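Grurnum is looking for people for the writing of good practice rules

Call for participants, Walberg site

At Grurnum we teach robots to do simple household work: to open a door, to take out an object, to put it back on the shelf. The teaching is made by persons who do the same work by hand with a gripper. In the last year our two sites, Walberg and Drestivia, each worked after their own habits, and the recordings do not fit together well. We want now one common set of rules, with the working name Nava, and for this we search 8 participants.

What you will do

You will come to two sessions per week, each of 30 minutes of gripper work and after it a talk with the writing group. You open and close cabinet doors, move small things between shelves, and then you tell us which rule was clear and which was not. The draft has 20 rules at the moment. Some of them are about safety (where the fingers of the free hand may be, when to stop), others about the quality of the work, for example how far a door must be open before the next step is allowed, or at what moment a trial counts as failed. 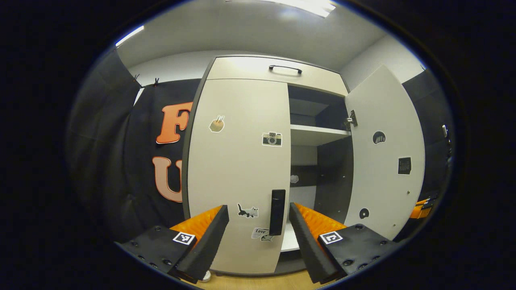

Melquiades Ibarra wrote to us after reading the first draft that a rule such as "open the door carefully" is no rule, because two people will understand it in two ways, and that he would prefer a sentence which says where to grip the handle and when to let it go. We agree with him, and the door chapter is being written new. Remarks of this kind are exactly what we hope to receive from you.

Whom we look for

You do not need a technical education. You should be able to stand for the time of a session and to hold a light tool with one hand. Left-handed persons are very welcome, as the present draft was written only by right-handed ones. You should read English well enough to follow a written instruction, and you should not be shy to say that an instruction is bad. Experience with work safety, with manuals or with translation is an advantage.

What we offer

Paid time, including the talk after the session and the introduction on the first day. Travel costs inside the city are given back against the ticket. Who wishes it will be named in the printed rules. Participants may stop at any moment and are paid for the time already done.

How to apply

Please send a short letter, one page is enough, to the Nava group at Grurnum, Walberg. Write which hours are possible for you and if you have used a gripper before. Applications are accepted until the end of April. Introductions take place on Friday afternoons, in groups of 2.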